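**18 February 2021**

## The long table question

Every winter I get the same letter in slightly different handwriting. The writer has moved, or someone has moved out, or the old table finally gave way under a casserole, and would like to know how long the new one ought to be. I used to answer these one at a time. There were 20 of them in the bag this month, so this time you can all have the same answer: shorter than the one you're looking at.

I say this as the owner of a very long table. I bought it from Štěpánek, back when they still had the showroom with the bad parking, and I bought it for dinners. I had a picture in my head of candles, bread being torn, and somebody at the far end laughing at something I'd said. In the first year the far end was used for mail. In the second year it was used for older mail. There was one big dinner, in July, and it was so hot that we carried our plates outside and ate on the steps.

The trouble with a long table is that conversation only reaches across about three chairs. After that you have two dinners sharing a salad. Whoever sits in the middle has to turn their head back and forth all night and goes home with a stiff neck, and the salt is always in the other dinner.

Then there's the matter of getting it in. Showrooms are enormous. Everything in them looks like it would tuck nicely under a window. Cut the shape out of newspaper, tape it to your floor, and live with it for a week before you hand over any money. Walk around it with a laundry basket. Pull a chair out and see if you can still open the oven. I know people who did this for two days, got tired of stepping on the sports section, and ordered the big one anyway. They now go through the back yard to reach their own kitchen.
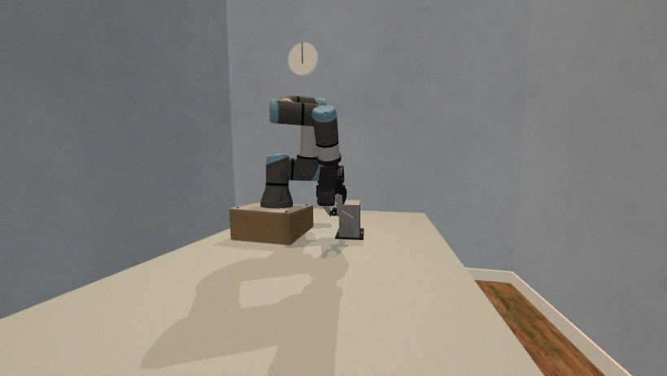 Extension leaves are the usual compromise, and I'm for them, with a warning. The leaf has to live somewhere. It will start out under the bed, move to the hall closet when it gets in the way of the vacuum, and end up behind the furnace, where it will slowly become a different color from the rest of the table. Clevholm makes one where the leaf folds up inside, which solves this and costs 1,611 for the privilege. Their fixed version without the trick is cheaper and wobbles less. The Prullavside is handsome and weighs as much as a pony. It's listed at 2,448 before delivery, and delivery means the curb. Ask about stairs before you pay, and get the answer in writing.

As for finish, several of you want to know if pale is a mistake. It depends on who's eating. Pale tops hide dust and crumbs very well and hide red wine not at all. Dark tops forgive the wine and show every crumb like stars on a clear night. If you have small children, get whatever you like and think of it as a tablecloth holder.

One reader asked about the Predero at 3,303, and whether a table that expensive is an investment. A table is a thing you put soup on. If you love it and the rent is covered, go ahead – but please don't tell your household it will hold its value. They'll bring it up every time a chair goes missing.

My own table is still here. I've offered it to two relatives, both of whom came over with a tape measure, looked sorry for me, and stayed to eat. We sat at the near end. I moved the mail.

Next month: chairs, and why the comfortable one is always the ugly one. Letters on that subject are welcome now. Letters about benches will be read, but I've been hurt before.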